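Part 4. Fitting the fingers and setting the open position

Okay, the fun part! By now you should have the Ralero handle wired up and the servo answering when you squeeze the trigger. If it only buzzes at you, go back to Part 2 and check the connector (I put mine in backward twice).

You need the two printed fingers, the short screws from the small bag, a hex key and a flat tabletop with decent light.

1. Turn the power off and unplug the pack. The servo is strong enough to pinch, and I've got a purple thumbnail to show for it.

2. Slide each finger onto its carrier with the screw holes facing up. Put the screws in loosely for now, just enough that nothing falls off when you tip the handle.

3. Plug back in and run the "home" command. The fingers should swing apart and stop. Keep your other hand well away while this happens!

4. Point the handle down at the table and bring up the camera view on your laptop. You want both tips in the picture, at about the same height, with a good wide gap between them. I do this over a plain pale wood top, so the dark fingers stand out nicely and I can see their edges.

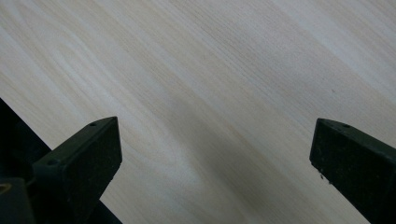

5. If one tip sits higher than the other, power off, loosen that finger, nudge it along the carrier and look again. Mine took four tries. Yasmine Sqalli got hers on the first go at the Oscombe workshop and was very pleased with herself.

6. Once you're happy, tighten the screws a little at a time, going back and forth between the two sides. Stop as soon as they feel snug.

Caution: don't lean on the hex key. The plastic strips easily, and a new finger is over 2 hours on my printer.

Note: if you printed at 100 percent scale and the fingers still won't slide on, sand the inside of the slot. Nipon Prasertsri uses a nail file and swears by it.

7. Open and close the gripper 30 times with nothing in it, then check the screws again. If one has backed out, snug it up and repeat the run before you go on to grip force in Part 5.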